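Plover ouvre un atelier de suture à Nantes

Communiqué de presse - février

Plover, organisme de formation continue en chirurgie, annonce l'ouverture à Nantes d'un atelier consacré à la fermeture des incisions. L'atelier s'adresse aux internes de chirurgie et aux praticiens qui souhaitent reprendre les gestes de base. Il est installé dans les anciens locaux de la société Kahsay, sur une surface de 540 mètres carrés.

La formation porte sur un sujet limité : rapprocher deux berges, poser des points séparés, nouer, couper, vérifier. Chaque session accueille 20 participants et dure deux jours. La première matinée est réservée au choix du fil et à la tenue de l'aiguille. Les exercices commencent l'après-midi et se poursuivent le lendemain jusqu'à 17 heures.

« Beaucoup d'internes savent faire un nœud, mais ils serrent trop ou ils espacent mal leurs points », explique Obaidul Miah, responsable pédagogique de Plover. « On leur demande de refaire la même ligne jusqu'à ce que l'écart soit régulier. C'est répétitif et c'est voulu. »

Les participants travaillent d'abord sur des incisions courtes et droites, puis sur des tracés courbes. La suture à points séparés est enseignée en premier, le surjet ensuite.
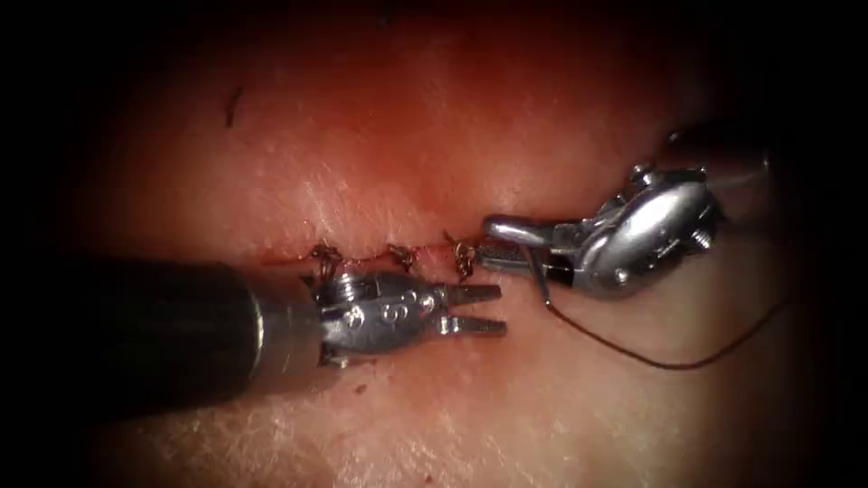
L'évaluation se fait sur trois critères : l'espacement des points, la tension du fil et l'affrontement des berges. Un formateur relit chaque ligne avec le participant et note ses remarques sur une fiche que celui-ci conserve. Il n'y a pas de classement. Une attestation est remise à la fin de la session.

Le programme a été mis au point avec Mivetti, qui fournit les fils et les aiguilles. Il a été testé l'an dernier auprès de 738 internes, lors de sessions courtes organisées dans plusieurs villes de l'Ouest. Leurs retours ont conduit Plover à allonger le temps d'exercice et à réduire la partie théorique - elle occupait auparavant une journée entière. Un module sur la reprise d'un point mal posé a aussi été ajouté à leur demande.

Les inscriptions sont ouvertes auprès du secrétariat de Plover. Le tarif est de 2 355 euros par participant, fournitures et repas de midi compris. Les établissements qui inscrivent plusieurs internes à la même session peuvent demander un devis.

Une deuxième salle doit ouvrir à l'automne dans le même bâtiment. Elle sera équipée par Zekari et servira aux sessions avancées, dont le contenu sera communiqué avant l'été.

À propos de Plover
Plover organise des formations pratiques pour les chirurgiens et les équipes de bloc opératoire. Ses sessions sont encadrées par des praticiens en exercice.

Contact presse : service communication de Plover, Nantes. Visite de l'atelier possible sur demande, le matin uniquement.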